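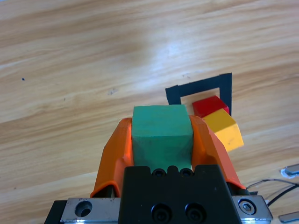
Ticket 412 — title search export stuck on the Eichhorn closing

Opened by Theda Gerlach, 26/07/2020

Hi all, me again! I'm trying to pull the lien report for Waltraud Eichhorn's closing out of Totgate and it stops at page 200 every single time. The full file is 2,784 pages (old farm parcel, lots of easements), so I'm missing nearly everything the lender wants to see.
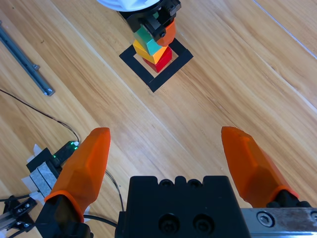
What I tried

Logged out and in, cleared the browser, then ran it again on Zdeňka's computer. Same stop, same page. A small lease file came out fine — no idea why. 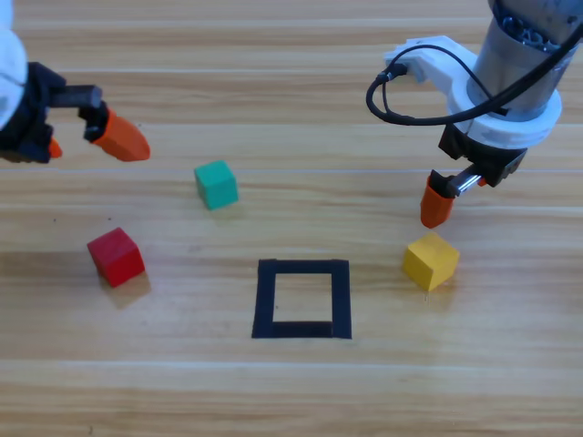
Bernd called back and had me split the export by recording year. I had the parcel map spread over my desk by then and was reaching in from both sides to follow the easement strips, a bit like the two arms coming in from the top corners of that table. Anyway, five batches, and the first four went through! The last one still hangs on a scanned deed of trust.

Update: Bernd raised the page limit on our account and re-saved the deed. Batch 5 is running now, so please leave the ticket open until I've checked the page numbers. 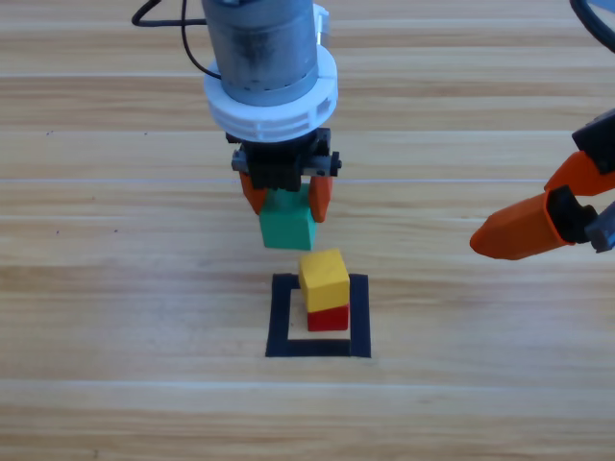
Robot arm over a wooden tabletop, with white collar and black cable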